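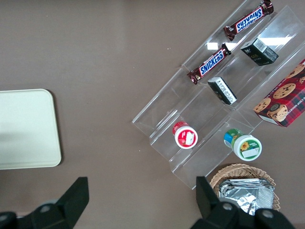 The snack rack at the Fellville open day, with two Snickers bars on the top tier.

About us

Wosora runs a training workshop in Fellville for people who have to buy, fix or work next to automated equipment. We started out doubtful about most of it and we have stayed that way. Shuzhen Cao and Guangming Liao set the place up after sitting through one sales demonstration too many, the kind where a single part goes back and forth on a spotless bench and questions are taken at the end, if there's time.

Our open days are run differently. Visitors pick what the arm should reach for, they can move things around between attempts, and every miss goes up on the board. At the April open day the job was picking from a clear acrylic rack. Clear plastic under bright ceiling lights is full of reflections, and crinkled foil is not much kinder. We had 469 visitors through the door and logged 2,452 attempts. The full log is kept at the front desk and you are welcome to argue with it. Several people from Bincombe did, at length.

Does a robot that can lift a candy bar belong in your stockroom? Maybe. We would want to see it do a full shift first – and so should you. Weidong Fan teaches the two-day buyers' course, and most of the second day goes on reading contracts. Oratile Van der Merwe handles school visits and has a standing disagreement with Shaohua Dai over how much a speed figure is worth when the maker picked the objects.

We don't sell robots and we take no commission from anyone who does. Schmieder, our landlord, has no say in what we teach.

School groups should book ahead through the front desk. Closed shoes, please, and long hair tied back.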